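Running Short-Stay Rentals – Unit 4: Turnovers, Linen, and What a Cleaning Really Costs
Instructor: Lorna Umali
Notes updated 07/02/2022

Sorry these are rushed, will tidy up before the exam review. Bring Unit 3 handout too, we go back to the calendar stuff.

Where we left off

Occupancy vs. nights sold vs. number of stays. Most of you mixed up the last two on the worksheet. A unit that sells 20 nights as 2 long stays is a different business from one that sells 20 nights as ten weekend stays. Same income on paper. Not the same amount of laundry.

The turnover = everything between one guest leaving and the next one arriving. Cleaning, linen, restocking, damage check, small repairs, messages. Students always write "cleaning" and forget the rest.

Cost of a turnover

Write down ALL of it:
labor, including driving
linen wash or linen rental
consumables (paper, soap, coffee, trash bags)
wear – sheets and towels get replaced, so part of each one belongs to each stay
the owner's own time, even if unpaid. Especially if unpaid

Worked case, Osska Cottages. Owner told us she spent 3,088 dollars on turnovers over the season. Looked at her receipts in class: that was the cleaner's invoices and nothing else. Linen was booked under "supplies," driving was nowhere. She had also spent 900 dollars on towels and sheets and thought of it as a one-time thing. It wasn't, she bought the same again the next year.

Question to take home: if she raises the cleaning fee, who stops booking? Think about the two-night guest and the ten-night guest separately. The fee hits them very differently per night. We'll do the numbers next week.

Linen

Three sets per bed is the usual advice: one on, one in the wash, one on the shelf. Two sets works if you have a washer on site and nothing ever breaks. (Things break.)

Own vs. rent:
Owning – cheaper per stay once you're busy, but you store it, sort it, replace it, chase stains
Renting – steady cost, someone else's washer, but you live by their pickup days and minimum order
Brukix is the rental firm in our case packet. Minimum order 300 dollars a month. For a one-bedroom unit in February thats a lot of sheets nobody slept in. For six units in summer it's nothing.

White or colored? White. Can be washed hot together, can be swapped between units, guests read it as clean. Makeup marks are the weak spot – some owners leave a dark washcloth by the sink for that, cheap and it does help.

Count in, count out. Do it at the bag, before it leaves the unit. Arguments with the laundry about missing pillowcases are never won a week later.

Order of work

The Gourlay sheet (packet p. 3) is the one I want you to know. Goes like this:

1. Open windows, walk through, look for damage and left items. Don't touch anything yet
2. Strip beds, start first load
3. Trash and dishes
4. Bathroom – put product on, leave it to sit
5. Kitchen
6. Back to bathroom, scrub and rinse
7. Make beds
8. Dust, top down
9. Floors, far corner to the door
10. Restock, set heat, lock up

Compare to the Pullska sheet on the next page, which goes room by room. Simpler to learn. Slower, since you stand around waiting on the washer and you carry the vacuum back and forth. New cleaners seem to like it better though, fewer forgotten steps. Either answer OK on the exam if you argue for it.

Left items: bag, date, room, message the guest the same day. Write your policy on who pays the postage BEFORE you need it.

Bathrooms

Most complaints in the review data come from here. Hair, smell, water spots, in that order. Guests forgive an old bathroom. They don't forgive somebody else's hair.

Top down again: mirror, shelves, sink, then toilet last. Separate cloths for toilet and everything else, different colors, washed apart. Overflow hole and the ring around the drain get skipped constantly – put them on the checklist as their own lines.

Shelves: decide what belongs to the unit and what is a guest's leftover. Half-used shampoo from a stranger isn't a gift. Either refillable bottles, labeled, or small sealed ones. Keep a fixed spot for each and write it on the sheet so restocking can be checked at a glance.

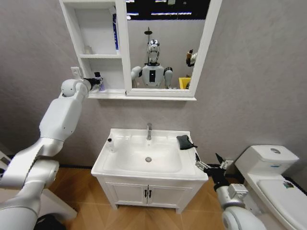
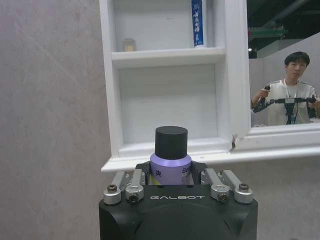 Purple bottle, black cap. 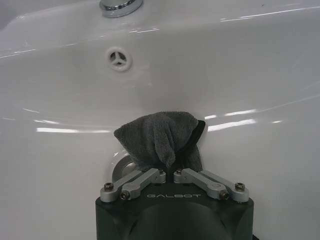

Gray cloth in the basin.

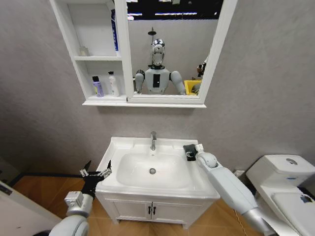

Restocking

Set a par level for each item – the number that should be there when the guest walks in. Cleaner tops up to par and writes down what was used. Without par levels people guess, and they guess high on toilet paper and low on dish soap.

Keep the backup stock in a locked closet. An open one empties itself. Buy large, decant, label with what it is and when you filled it. Never put cleaning product in a drinks bottle, not even for an afternoon.

How much coffee for a week? Class was split. I said enough for the first two mornings and a note saying where the store is. Some of you thought that was stingy. Fine – but cost it out, then tell me.

Checking the work

Two ways: owner walks through, or cleaner fills in the sheet and signs. Owner visits catch more, but you can't be everywhere on a busy changeover. A mix is normal: signed sheet every time, surprise visit now and then. Tell the cleaner up front that you do visits. It's only fair.

Pay per turnover or per hour? Per turnover is predictable, but a filthy unit eats the cleaner's day. Agree on an extra rate for bad ones and what counts as bad. In writing. We'll look at a contract clause for this.

For next time

Read packet pp. 5–9 (damage deposits)
Finish the Osska sheet: add linen, driving, owner time, then cost per stay
Write your own restock list with par levels for a one-bedroom unit, one page max
Questions by email please, not on the back of the attendence sheet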